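What to watch for when a gripper does your tidying
June 27, 2018
By Senga Gillies

I have never believed the claim that a machine will take over the small jobs at home, and after a fortnight with the Grurnero picking arm I believe it less. It cost more than my cooker. The first fault came on day two, when it shut on a tea towel and would not let go. The motor went on humming, the pads stayed clamped, and the casing by the hinge grew too warm to keep a hand on. The leaflet's advice was to "wait for release". I waited almost 40 minutes and then pulled the plug.

So, a few tips for anyone who has one of these things or is thinking of it.

Know where the plug is before you start, and keep the way to it clear. The stop button on mine works through the same software that had frozen, so I wouldn't count on it.

Don't tug at whatever is stuck. I did, and tore the towel and pulled one pad out of line. With the power off, wait for the casing to cool, then ease the jaws apart by the arms, keeping your fingers out from between the pads.

Soft things are the worst. A paper tissue gives the jaws almost nothing to press against, so they keep on closing. Twist it into a knot first and there is something to hold, though by then you could have put it in the bin yourself. 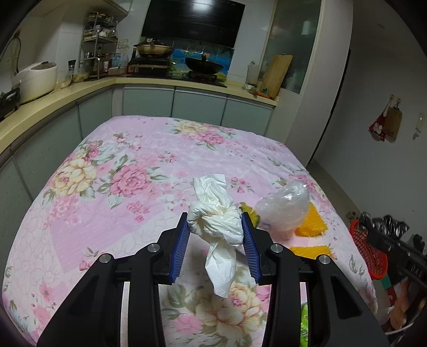 Keep thin plastic bags well away from the hinge. They creep in and wind round the pin, and you will be at it with tweezers all evening. Fluffy cloths shed into the same gap. A dry paintbrush gets most of it out; don't use oil, it only makes a paste.

In a small flat the bed and the cooker may be a few steps apart. Do your practising with the hob off. A jaw that won't open is a nuisance over a blanket and a fire risk over a hot pan, whatever the box says about "kitchen ready".

Toàn La, who mends mine, blames a worn sensor cable and says to check it for kinks every month. He may be right. He said the same of the Prastevach model I had before, and a new cable did nothing for that one.

The box promises 2000 grips before any servicing. I'll look at it again in September and see if it has managed a tenth of that.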